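発表メモ「物件写真の色をそろえる」
2026年10月30日 Stollolham会場 持ち時間の配分は後半を長めに

スライド1
自己紹介は短く。Nirnierで賃貸物件の室内撮影を担当していること、今日は構図の話はせず、ホワイトバランスだけを扱うことを伝える。

スライド2
室内写真の色が転ぶ原因。窓の光と天井の照明で色温度が違う。オートに任せると、同じ部屋でもカットごとに壁の色が変わる。8月に撮った物件では、6枚のうち最初と最後で白い壁が別の色に見えた。比較を出して少し待つ。

スライド3
撮影時の手順。
照明は全部つけるか全部消すか、先に決める。
グレーカードを部屋の中央に置いて1枚撮る。
カメラの色温度は固定。混在光の部屋では照明を消し、三脚で露光を延ばす。 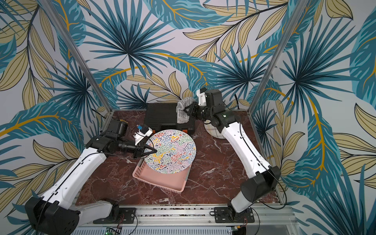

スライド4
現像。グレーカードのカットで値を取り、同じ部屋の全カットに同期する。うちではGidusisというプリセット名で保存している。電球色の部屋は数値どおりに直すと冷たく見えるので、少し暖かいほうへ戻す。3250Kで止めた例を見せる。

スライド5
壁や床からの色かぶり。芝生の照り返しで天井が緑になった例、Oseiの物件。全体の補正では消えない。天井だけマスクを切り、彩度を下げる。やりすぎると灰色の天井になるので、補正前と並べて確認。

スライド6
納品前の確認。一覧表示で縮小して並べ、浮いているカットを探す。モニターの調整をどのくらいの頻度でするか、会場に聞いてみる。

質疑は5分。RAWで撮れない場合を聞かれたら、スライド3に戻って答える。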